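Restoring the Sound of a Silent Drama: A Report on the Bododano Accompaniment Project
Student project report, Film History and Practice, second year
Submitted June 2019

Project members: Yaw Agbeko, Fuseini Addo, Lev Sydorenko
Supervisor: Rosemarie Weidemann

1. Purpose

The project set out to prepare and perform a new piano and percussion accompaniment for The Miller of Erkow, a silent melodrama held by the Plindov film collection. No cue sheet or score for the film is known to survive. The group was asked to produce an accompaniment that could be played live by two musicians, and to record its reasons for each main musical choice.

2. The film

The film runs to six reels, of which the fourth is incomplete. It follows a miller who hides his brother's debts and is in the end ruined by them. The surviving print has its original title cards except in the damaged reel, where the collection has put in plain replacement cards taken from the censor's record. The record lists a wedding dance that is missing from the print. The group decided not to mark the gap with silence, and the music of the preceding scene carries on across the replacement cards.

3. Method

Work began in March with repeated viewings and a written log of 100 cues. Each cue was given a mood, a tempo and a starting signal, usually a title card or a change of setting. Mr Addo wrote the piano themes. Mr Sydorenko prepared the percussion part, which is sparse in the first two reels and much fuller in the mill fire. Mr Agbeko kept the log and checked timings against the viewing copy.
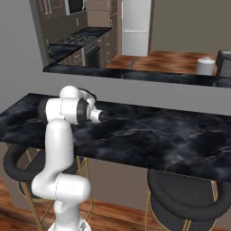
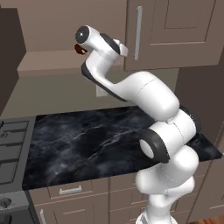
Edem Kwofie, on reading the first draft of the log, objected that the miller's theme came in too early and told the audience of his guilt before the story did. The group accepted the point. The theme now enters in full only at the end of the second reel — before that, it is heard as a short phrase in the left hand.

4. Performance

The accompaniment was played once, at the Tetteh Hall, to an invited audience. Two cues in the fifth reel were missed when a title card passed more quickly than expected at the projection speed used. The players recovered at the next change of setting. The fire sequence was judged the strongest part of the evening by most of those who filled in a comment form, though several found the drum too loud for the room.

5. Problems met

Projection speed was the main difficulty. The viewing copy and the hall projector did not run at the same rate, and the log had been timed to the viewing copy alone. The cues should be tied to events on screen, with clock times given as a guide only. The log has been revised on this basis and a copy has been lodged with the Plindov collection together with the piano part. The percussion part is still in manuscript and will follow once the fifth reel has been corrected.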